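Rurcombe Pantry Label Maker: Owner's Guide
Section 4: Loading the tape and printing your first labels

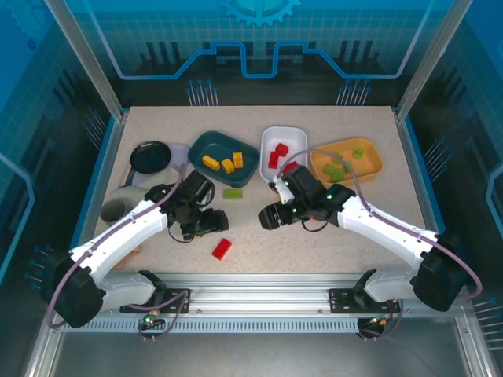
Trays sorted by color, with kitchen items and toy blocks.

Last updated: December 1, 2018

Okay, you've got the Rurcombe out of its box and the batteries are in (if they aren't, go back to Section 3, I'll wait). Now for the fun part! I wrote this section after setting up my own machine and then helping Tsegereda Habte set up hers over the phone, so most of the places where people get stuck are marked with a note.

Before you start

You'll need the label maker, one tape cartridge and a pair of scissors. The starter cartridge is a short one, so don't plan your whole kitchen around it. A full cartridge is good for 175 labels at the standard length, fewer if you like long names. I do. "Whole wheat flour, bread" eats up a lot of tape.

Loading the tape

1. Turn the machine off. The power button is on the right side, and the screen should go blank.

2. Slide the back cover down with your thumb until it clicks, then lift it away. It feels like you're going to snap it. You won't.

3. Pull the loose end of the tape out of the cartridge until you have a piece as long as your thumb. If the tape has slipped back inside, turn the little wheel with a pencil until it pokes out again.

4. Feed that end through the slot marked with the arrow, then press the cartridge down at both corners.

Note: You want to hear two clicks. With one click the tape goes in crooked, and your letters come out with the tops missing. Tsegereda and I spent most of a phone call on that.

5. Put the cover back, turn the machine on and press FEED once. A bit of blank tape comes out. Snip it off.

Caution: Keep your fingers out of the slot when the cover is off. The cutter blade sits right behind it and it's sharper than it looks.

Printing a label

6. Type your word. Hold SHIFT for capitals. The screen only shows part of a long name at a time, so use the arrow keys to go back and check your spelling before you print.

7. Press SIZE to step through the letter sizes. I use Medium for jars and Large for anything on a high shelf, and Small for spice lids, although Small is pretty hard on my eyes.

8. Press PRINT, wait for the motor to stop, and then squeeze the cutter lever. If you squeeze while it's still humming you'll get a jam, and then it's back to step 1.

9. Peel the backing from the split end. Bend the label a little and the split opens up on its own.

Sticking it down

10. Wipe the jar or bin with a dry cloth. If you've just washed it, leave it to dry for 30 minutes.

11. Lay one end down first and smooth along with your finger. Don't stretch the tape or it'll curl up at the ends later.

Note: Labels go in the dishwasher just fine on the top rack. The bottom rack is another story. I lost SUGAR that way in July.

Saving names you use a lot

Hold SAVE until the screen blinks, pick a slot from 1 to 9, and press OK. To get a name back, tap SAVE and then the slot number. Swapping the cartridge won't erase anything, but taking the batteries out for more than a few minutes will, so have the new ones ready before you open the battery door.

If the screen says TAPE END and you know there's tape left, see Section 6.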